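Why Do We Keep Food in Containers?

Leave a slice of bread on the counter overnight and by morning it is hard. Put a slice in a closed box and it stays soft. Why?

Air moves water around

Bread has water inside it. When air touches the bread, some of that water floats off into the room. You can't see it go. A lid traps the water close to the food.

Crackers have the opposite problem. They are very dry, so they soak up water from the air and go soft.

Tiny living things

Mold grows from spores, and spores drift through the air everywhere. They are much too small to see. When they land on food that is a little damp, they start to grow. A lid keeps new ones out - but it can't remove the ones already there. Cold slows them down, so leftovers go in the fridge.

What containers are made of

Long ago people used clay pots, baskets and animal skins. Today many containers are glass, metal or plastic. Clear plastic is light, and you can look inside without opening it.

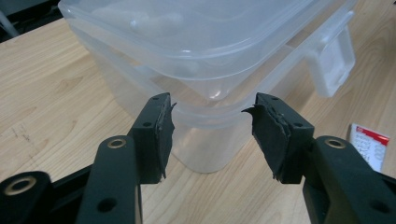

Try it yourself

You need 2 crackers and 1 box with a lid.

1. Put one cracker in the box and close it.
2. Leave the other on a plate.
3. Wait 20 hours, then break both. Which one snaps louder?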